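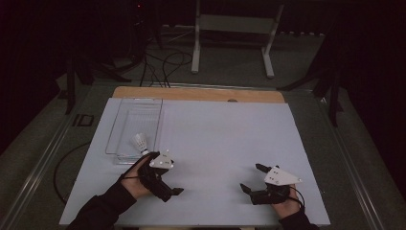 Chapter 6
Paying for the Second Hand

I bought my first pair of hand-held grippers before I had a table to use them over, and I spent most of that April leaning across a borrowed desk, wondering where the money had gone. So this chapter is about money, and about the order you spend it in. If you skipped Chapter 5 (the one on choosing a task), please go back and read it first, as your task decides nearly every line of the budget we're going to build.

Let's start with the question my students always ask: do I need one gripper or two? Price it both ways. A second gripper doubles your grippers, sure, but it also means a second marker plate, a second cable, and more room on the table for two arms to work without bumping. When I planned the bench at Pavville, I wrote down the price of the second gripper and forgot everything that hung off it. The extras came to $185, and I had set aside $80. Ouch!

Next comes the stuff you'll be picking up. I love this part of the budget because it's so cheap — a shuttlecock, a clear plastic tray, whatever your task calls for. Buy spares anyway. Feathers get crushed, and clear plastic scratches. I put $130 a year on this line for a small bench and I've never been sorry.

Then there's the furniture: table, board, stands, tripods. People treat these as free ("we've got an old table somewhere") and then lose a week to a wobble. Give them their own line, with a real number next to it. Same for cables. I like to lay mine out on the floor with masking tape before ordering, and I still come up short now and then.

We'll follow two plans through the chapter. The Hondix plan is for a small shop with one bench and one person working it. The Monberg plan covers 6 benches bought over two budget years, and it's where we'll get into leasing, service contracts, and what to do when a supplier changes a part halfway through your order. The worksheets for both use the Jin layout from Chapter 2, so keep that page handy.

Before you read on, grab a sheet of paper and write down everything you think one bench needs, with your best guess at a price beside each item. Don't look anything up yet. We'll come back to your list in Section 6.3, once we've worked through the Hondix numbers.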